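I've now watched Grosturcombe twice, and I still want to talk about the shoes. Everybody raves about the gowns, all 54 of them, and fine, they're gorgeous. But the story is set in 1683 and half the servants clomp around in boots with crisp modern heels! Once I'd heard that click on the flagstones I couldn't hear anything else.

I think costume departments get away with this because we only look from the knee up. The kitchen maid gets a patched apron, a faded collar, a lovely grimy cap -- and then she runs upstairs and there goes the spell.
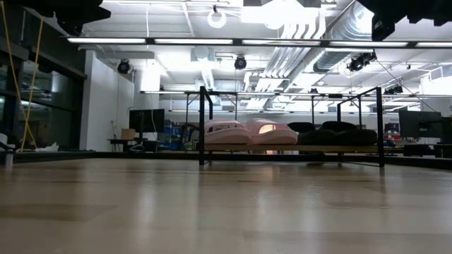 Compare Kenance, which had a tiny budget and got it right. The widow wears the same flat, sagging pair for 11 years of story, and you can tell how her luck is going by how she walks in them. I'd trade any ball scene for that. Give the shoe people more money, please, and let the hats look after themselves for a season.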